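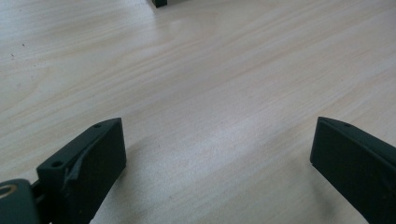 Page 4 of 80

Ticket 3865 - Color shift on repeat order, Imwood tabletop finish
Status: Open
Opened by: Mereana Ellery, Skindton office
Assigned to: Print profiles

First entry, 9:10 a.m.
The customer says the second run of Clumlow sample cards came out pinker than the first. Same file, same paper, same printer. I have heard "same file" before, so I asked for both copies. The names match. The saved sizes don't. Asked the customer which one went to press and got "the latest one" as an answer.

9:45 a.m.
Opened both files side by side. The pale wood grain swatch looks identical on my monitor, for whatever that is worth. I am not going to judge a cream against a beige on a screen that was last calibrated in July. Requested printed cards from both runs.

11:20 a.m.
Stubbs support replied. They suggest cleaning the print heads. They suggest cleaning the print heads for everything, including the time the tray was jammed. Ran the nozzle check anyway. All the lines are solid, no gaps. Sent them the sheet and asked for a second idea.

1:05 p.m.
Second idea from Stubbs: reinstall the driver. Did it. Printed the gray ramp before and after and put the two strips under the daylight lamp. I can't tell them apart and neither can the meter. I don't believe the driver was ever the problem, but it is crossed off now.

2:30 p.m.
Cards arrived by courier. The second run is pinker, I'll give the customer that much. It is easy to see in the light grain and hard to see in the dark swatches, so I doubt this is a worn cartridge. Checked the ink log to be safe. All colors well above the warning level.

3:15 p.m.
Found something. The first file has a color profile embedded and the second has none. With no profile, the print queue falls back on its own default, and ours is set up for glossy stock. These cards are matte. Customer swears nothing was changed on their end. Somebody saved it with the box unchecked.

3:50 p.m.
Assigned the correct profile and printed one test card. Much closer to the first run. Still a hair warm to my eye - not enough to call it fixed, and not enough to call it wrong.

Before anyone closes this:
Get the customer to approve the test card in writing. A phone call won't do.
Change the queue so it stops and asks when a file has no profile.
Do not release the remaining order of 3000 cards.

4:25 p.m.
Stubbs has marked their side "resolved by driver reinstall." Wrote back and disagreed. Leaving ours open.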